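Pastholm budgeting app: four months in

I am not a spreadsheet person. I've tried! Every January I make one, color it nicely, and by May I couldn't tell you what I spent on groceries. So when my friend Anum Butt kept going on about Pastholm, I signed up mostly to make her stop.

Setup was easy enough. I linked my checking account, my savings and the little index fund account I opened two jobs ago, and it pulled everything in while I made coffee. It sorted most of my spending right the first time, though it filed my dentist under "travel" (I fixed it, and it's remembered since).

What I like

The savings buckets are the best thing in it. You name one, give it a target, and it moves money over every payday. I set mine to $400 a month for house stuff and there's now $2,942 in there with the odds and ends I've thrown in, more than I've ever saved on purpose. You can have several going at once, and you can pause one without losing your place, so a bad month doesn't wreck the plan.

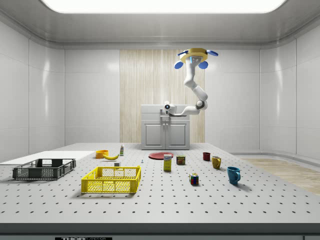 What I don't like

The investment side is thin. You see a balance and a wiggly line, and that's your lot. No fees, no breakdown by fund, nothing on what I paid in versus what it grew. I still log in to my brokerage for all that. Also, the alerts! I got pinged for every charge until I found the switch, buried under Profile.

Would I keep it?

Yes, on the free plan. Paid gets you shared buckets and a bill calendar, and I live alone with a wall calendar. Couples might feel differently.

Contact Meenakshi Nigam | © Drellunico | Back to top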